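How to Get Your Old VHS Tapes Onto a Hard Drive (and Enjoy Doing It)

I have been converting tapes all winter and I'm still excited every time a new one goes in the deck. School plays, a camping trip with terrible wind noise, half a hockey game with my uncle talking over it! If you have a box of tapes in a closet, this guide will get you from the box to a set of tidy video files that play on a TV, a phone or a laptop.

You don't need to be a video person. If you can plug in a game console you can do this part too, and the fiddly bits are all spelled out below.

What you need

A VCR that works. Mine is a Nepia four-head deck from a thrift store, and it tracks better than the one I grew up with. If you're buying, bring a tape you don't care about and ask to play it in the store. Watch at least a few minutes, and try fast forward and rewind while you're there.

A capture box. I use the Ollano, the little gray one with composite and S-Video inputs on one side and USB on the other. Any capture box with S-Video is fine, but do check that it takes audio on its own two plugs and doesn't expect you to run the sound into the computer separately. I tried it that way once and the sound drifted so badly my grandmother was laughing before the joke.

A computer with some free space. It can be an old one. Capturing standard-definition video is light work for anything made in the last ten years or so.

Capture software. The Ollano comes with its own, and it's OK, but I switched to Grondis after the first weekend because it shows dropped frames while you record. More on that below, it's a big deal.

An external drive. I keep everything on a Medard desktop drive with a second copy on a portable one.

Cables: red, white and yellow, plus an S-Video cable if your deck has the jack. A lot of regular VHS decks don't, and that's fine. Yellow will do.

Step 1: Clean the deck first

Unplug it and let it sit for a bit. Take the top cover off (four screws on mine, yours may have more along the back). The big shiny tilted cylinder is the head drum. Put a little high-strength isopropyl alcohol on a chamois swab, hold the swab still against the drum, and turn the drum slowly by hand from the top edge. Never move the swab up and down. The heads are tiny and they will snap.

Skip cotton swabs here, they shed. They're OK on the rubber pinch roller and the metal posts, though, and you'll be amazed at the brown gunk that comes off a roller that hasn't been touched in years. Give everything time to dry before the power goes back on.

Step 2: Look over each tape

Open the little flap and look at the tape itself under a good lamp. You're checking for white or gray powder, which is mold, and for creases. A moldy tape should stay out of your deck completely. It will dirty the heads and then pass the mold along to the next tape. Put it in a zip bag, label it, and send it to a shop if it matters to you.

If it looks clean, fast forward it all the way and then rewind it all the way. Tapes that have sat for years get packed tight in some places and slack in others, and this one run smooths out a lot of wobble. Do it for every tape, even the ones you're sure about.

Break off the record tab on the front edge if it's still there. I can't say this loudly enough! One wrong button and a birthday is gone.

Step 3: Hook it all up

Yellow, white and red out of the VCR, into the matching inputs on the capture box, USB into the computer. If you're using S-Video, leave the yellow cable out. Plug the USB straight into the computer, no hub. Most of the stutter complaints I read about on forums clear up once the hub is gone.

Open Grondis and pick the capture box as both the video source and the audio source. People forget the second one and record a whole tape of laptop fan noise (hi, it's me).

Then set:

Standard: NTSC if your tapes were recorded in the US or Canada, PAL for most of Europe and Australia.
Size: 720 by 480 for NTSC. Leave it alone even though the picture looks a bit too wide, the player sorts that out later.
Deinterlace: off while capturing.
Format: lossless if you have the room, otherwise the highest MPEG-2 setting.

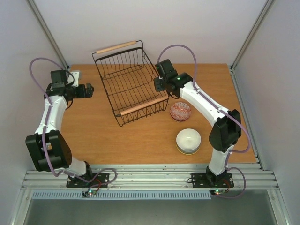
Trudy Tuhiwai wrote in after the first version of this guide to say she'd skip lossless altogether for a big collection. Her family had 40 tapes to get through, she said, and by the fifth one she was spending more time shuffling files between drives than watching anything. She went to high-bitrate MPEG-2, couldn't see the difference on her living room TV, and finished the whole lot before spring.

I think that's a great way to go, and it's the setting I'd now suggest for a first project. Keep lossless for the two or three tapes you'd run back into the house for. A wedding, somebody's voice you don't have anywhere else. For six hours of cartoons taped off the air, MPEG-2 is plenty.

Step 4: Do a short test

Record 2 minutes from the middle of a tape, then stop and play the file back. Listen with headphones. You want the lips and the voices together, the sound in both ears (or the same sound in both, if the deck is mono), and no buzzing. A steady hum usually comes from the VCR and the laptop being plugged into different outlets, so try one power strip for everything.

Look at the dropped frame counter in Grondis. Zero is lovely. One or two when the tape jumps from one recording to the next is normal and you can forget about it. If the number climbs the whole time, close your browser, turn off cloud backup, and test again. I once had 214 dropped frames on a single tape and the cause was a photo app busily scanning my pictures in the background. I quit the app, ran the same tape again, and got none!

Adjust tracking now too. On most decks there's a pair of buttons on the front or the remote. Press until the band of fuzz at the bottom is as thin as you can get it.

Step 5: Capture the whole thing

Rewind, start recording in Grondis, then press play on the VCR. In that order, so you don't lose the first seconds. Capturing happens in real time, so a full tape takes as long as it takes. Set a stop timer a little longer than the tape and go do something else. Turn off sleep mode on the computer before you walk away.

I like to start one at dinner and let it run. Well, I say that, but I usually end up sitting there watching all of it.

Step 6: Name and trim

Name the file the minute it's done, while the tape is still in your hand. I use tape number, then year, then a few words: 14_1991_lake_cabin_and_school_play. Write the same number on the tape's spine in marker. If you don't know the year, put a question mark in your notes and leave it out of the file name, because some systems choke on question marks.

Then trim off the blue screen at the start and the long stretch of snow at the end. Grondis can cut without re-encoding if you choose "fast trim," and it takes seconds. Do check the last ten minutes before you cut, though! People loved to let the tape run, and I found a whole extra Thanksgiving after a gap of pure static.

Step 7: Make a sharing copy

Keep the capture as your master and make a smaller H.264 copy for sending around. This is where you turn deinterlacing on. Choose the option that doubles the frame rate if your software has it (Grondis calls it "smooth"), and motion will look the way it did on the old TV. I was grinning the first time I saw it.

Step 8: Back it up

Master on the Medard, second copy on the portable drive, and the portable lives at my sister's place. The sharing copies go in an online folder for the family. Open a couple of files on the second drive and skip around in them to be sure they copied properly.

Hang on to the tapes as well, upright, somewhere dry and cool. Capture boxes keep getting better, and I've already gone back and redone one of my early ones.

If your tapes are 8mm or Hi8, everything from step 3 on is the same, you just play them from the camcorder and use its AV cable. Check that the cable is the right one for your model, some of them swap the yellow and the red.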